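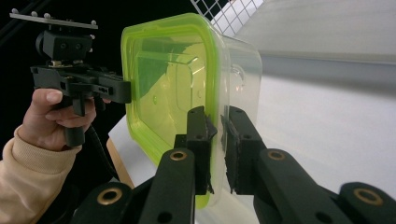 Fig. 1. Two hand-held grippers and a clear food container, seen from the gripper doing the holding.

Week 5: Teaching by Hand

Last week we steered an arm from across the room and learned humility. This week you hold the gripper yourself, one in each hand, and the arm stays out of it until training.

The trade is simple. With remote control, every motion you record is one the robot can make, because the robot made it. It is also slow, and you will hate the delay. With a hand-held gripper you move at something like human speed, and you will cheerfully record motions that no arm on this campus can follow. Michalík's notes (on the Tilon page) call this "demonstrating as an owl." Keep your wrists modest.

Look at the container in Fig. 1. Clear plastic is a rotten thing to show a camera: pale highlights, haze, and walls you see through to other walls. The lime-green rim is a gift. Be suspicious of gifts. A policy trained only on green rims may learn to find green, and will then reach with great confidence for a highlighter. Vary your objects.

Note also where the fingers are: one on the rimmed side, one on the clear body, with the wall pinched between them. The second jaw is close to the rim and not touching it. Moments like this matter in two-handed work, and beginners rush them. Let both grippers be still before one of them lets go.

Check the pads before you record. The left one in the figure has a small torn flap. Report yours to Jelle Segers, who has heard every explanation.

What counts as a demonstration
Start with both grippers open and in view of the table. Do the task once. Stop. If you drop the container, keep the recording and label it as a drop. Do not narrate your feelings in the label field; the Baert set has 151 recordings, and some 7 of them are labeled "ugh."

For lab
Record your set, replay it at half speed, and mark every point where you hesitated. Bring the list. Reading: Flisgate handout, sections on grasp timing and on handovers. Skip the appendix.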